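Kategorie: Listenarchiv > Küchengeräte > Reiskocher und Dämpfer
17/08/2018 – eingestellt von der Listenverwaltung
7 Antworten | 232 Aufrufe

Betreff: Re: Kleine Reismengen im Kocher, Topf fast leer

> Ich koche meist nur für mich. Bei einem Messbecher Reis wird
> die unterste Schicht fest und leicht gelb, der Rest ist brauchbar.
> Liegt das am Gerät (Pullo, der kleine) oder an der Wassermenge?
> Und wie richtet ihr den Tisch ein, wenn noch Beilagen dazukommen?

Zur ersten Frage: vermutlich an beidem. Bei geringer Füllhöhe ist die Schicht über der Heizplatte dünn und das Wasser schneller verdampft, als die Tabelle auf dem Messbecher annimmt. Ich habe das am Pullo und am älteren Gough verglichen. Für einen Becher (hier 150 g) nehme ich beim Pullo 17 ml mehr Wasser als angegeben, beim Gough 54 ml mehr. Der Gough schaltet später ab.

Nach dem Umschalten auf Warmhalten den Deckel sieben Minuten geschlossen lassen, dann auflockern und umfüllen. Langes Warmhalten verträgt eine kleine Menge nicht – der Boden trocknet zuerst aus.

Zur zweiten Frage: Den Kocher stelle ich in die Mitte, die Beilagen nach rechts. Der Deckel steht zum Entnehmen senkrecht offen, die Metallplatte an der Unterseite bleibt so zugänglich und lässt sich gleich abwischen. Die Schale mit dem Grünen kommt dicht neben den Kocher, der Teller mit den würstchenähnlichen Stücken weiter nach außen, der kleine Drahtkorb davor.

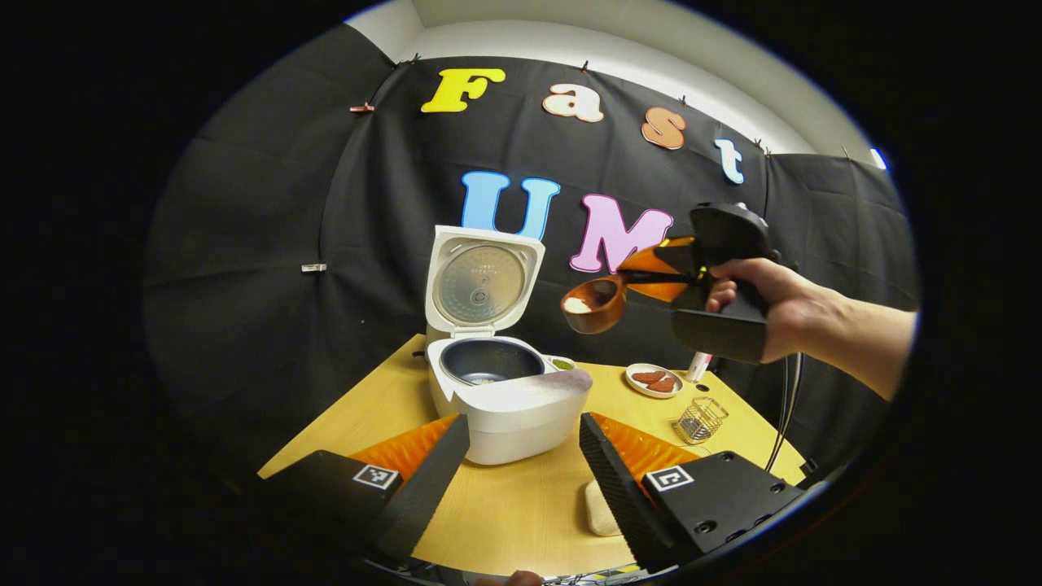
Innentopf und Reinigung

Der Topf ist dunkelgrau und antihaftbeschichtet, also nur Holz oder Kunststoff verwenden. Nicht im Topf waschen, die Körner scheuern auf Dauer. Vor dem Einsetzen die Außenseite trocknen, sonst zischt es auf der Platte. Ersatztöpfe für den Pullo führt Jevcombe, Lieferung bei mir ab Lager Druralton. Für den Gough gibt es seit April keine mehr.

Falls die Schicht trotz mehr Wasser gelb wird, bitte Reissorte und Wassermenge in Milliliter nennen.

2 Personen fanden diesen Beitrag hilfreich | Weiterleiten (0)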